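The Quiet Drawers of Pudwood

Sun 13 February

Five hundred packets of moss, a cold room, and a herbarium that lends to anyone who asks nicely
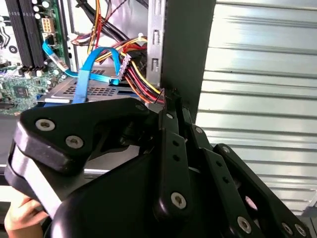
Telmo Urquijo would like it known that a moss is never really finished. You can fold it in paper, leave it in a drawer for 19 years, put a drop of water on it and watch the leaves swing open under the lens as if it had rained that morning. He did it for me twice on my first afternoon at Pudwood, and I'd have happily stood there for a third.

The Pudwood collection holds dried mosses and liverworts, most of them from the wet side of the Cuesta valley. Each one lives in a folded paper packet with a label on the front: the name, the place, the rock or tree it grew on, the collector. Some of the older labels are in pencil so faint that you have to tilt them toward the window. One just says "under the bridge, again."

I love that "again." Whoever wrote it had been back to the same bridge, probably in the same bad weather, and still thought the moss was worth an envelope.

Shu-fen Wan has spent the winter on the Clelach packets, a set of 500 that came in shoeboxes and had never been sorted. In January she got to the feather mosses, which look wonderful and are a real pain to tell apart. You strip a leaf, lay it flat on the slide and look at the cells along the edge – long and narrow, or short and square – and then you do it again with another leaf, because the first one was torn. On a good day she names 19. On a bad day she names 3 and goes for a walk.

Her best find so far is a small, coppery liverwort that no one had recorded from Clelach before. It was tucked in with something else entirely, a few stems tangled in a clump of common moss. She gave it a packet of its own and wrote a cross-reference on both labels, so that the next person can find their way back.

And there will be a next person! The collection sends material out on loan to schools, to park staff, to people working on a county list at the kitchen table. Borrowers get up to five packets at a time and a sheet on how to wet a specimen without ruining it (one drop, then wait). Notes come back with the packets, and plenty of them are corrections. Urquijo pins the new name next to the old one and leaves both, so a single packet can carry three opinions in three different inks.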